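Care and Storage of Hand Tools
Wutilham Housing Service — Advice for Residents

Residents who borrow tools from the Flullden store, or who keep a small set of their own, are asked to follow the guidance on this page. It applies to screwdrivers, pliers, hammers and other unpowered tools.

Before use

Choose a screwdriver whose tip fills the slot or cross of the screw. A tip that is too small will damage both the screw and the blade. Check that the handle is firm on the shaft and free of cracks. A screwdriver should not be used as a chisel, a lever or a paint stirrer.

During use

Keep one open bin within reach and return each tool to it when the task is finished. Tools left on the floor are easily stepped on, and a round handle will roll underfoot. Small screws should go into a lidded jar, as they are difficult to find at the bottom of a large bin.

After use

Wipe the metal parts with a dry cloth. If a tool has become damp, dry it fully and apply 2 drops of light oil to the shaft. Handles may be washed with mild soap but should not be left to soak.

Plastic bins are preferred to cardboard boxes, which hold moisture. A bin in a plain, bright color is easier to find in a dark closet — blue and yellow both serve well. 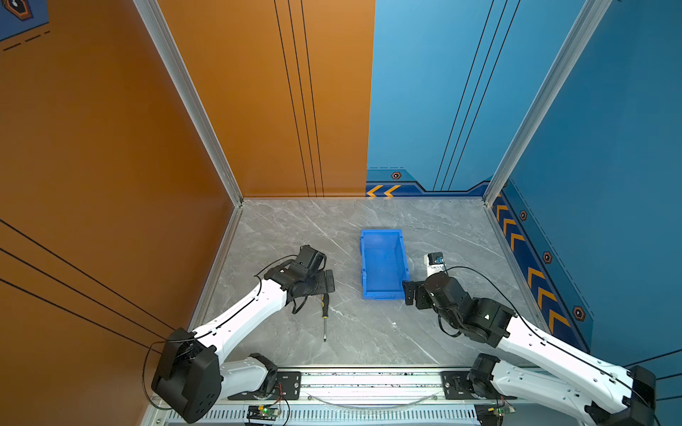

No bin should be filled above the rim or hold more than 12 tools. Heavy items go in first, with screwdrivers laid flat on top, all handles toward the same end. Sharp blades must be covered before they are put away.

Borrowed tools should be returned to the Flullden store before 2 p.m. on the date shown on the loan slip. Damaged tools should be handed in separately with a short note of the fault. Replacement loan slips are available from Room 617.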